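I bought the Fakir fabric shaver in October, after my good winter hat became full of small balls of wool. I paid 40 dollars.
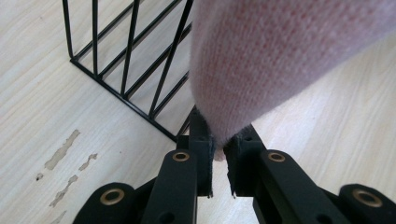 The motor is strong but a little loud. On my gray coat it worked very well and I needed 9 minutes for both sleeves.

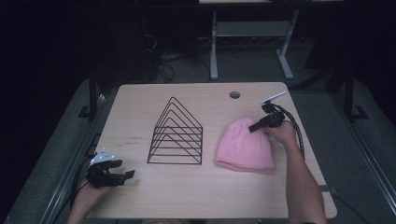 Charging is slow, and the lid of the lint box opens too easily. My old Rultton was better in this point.

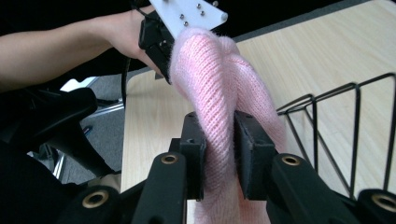 I would not use the highest speed on soft knits. With fine ribbing and a fuzzy edge, like on the pink one, go slowly and keep it flat. Four stars from me.

Timo Hinrichs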